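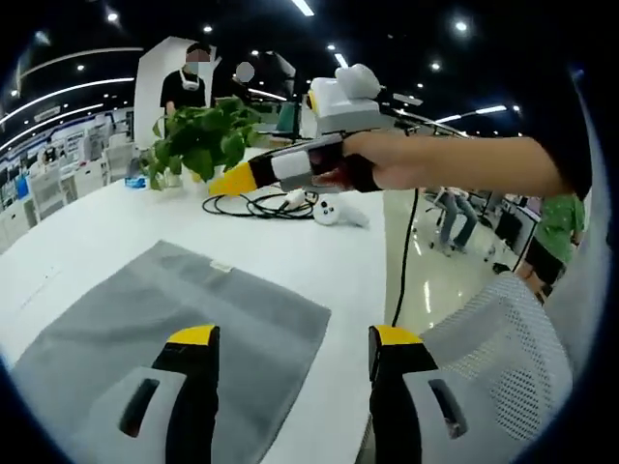

Tamingate wants its towel folder in hotel laundries by November, and the company talks as though only the paperwork is left. I'm not so sure. The machine learns from people folding with hand-held grippers, and what it knows of a towel comes down to what happens between those yellow fingertips. Feven Tsegaye, who ran the fault review, told me the trial arm at Drutville closed on a worker's sleeve and kept pulling. It took two people to free him. He was bruised, and the company called it a "grasp anomaly."

Tsegaye's team went back through 1000 recorded folds. In 600 of them, she says, the software could not tell the edge of the cloth from a crease in the middle. It guessed, and got away with it, because a towel doesn't complain. 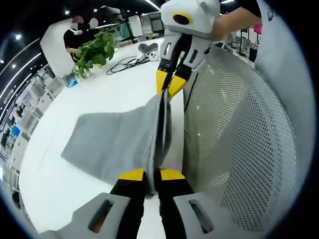

Gemechu Degefa, the lead engineer, says more recordings will fix that. Maybe so. But when I asked what stops the motor if the next guess is a cuff, he talked about data for a good while and never got to the motor. The force limit had been raised twice before the accident so that thick towels wouldn't slip. Letay Admasu, then on the floor at Drutville, says she objected in writing both times.
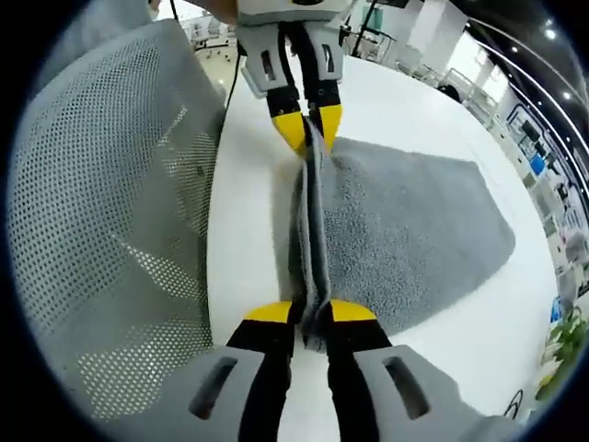
Two grippers, one towel: the fold that has to be learned.

Tamingate has since lowered the limit and added a stop button. Workers at Drutville say the button is 4 steps from where they stand.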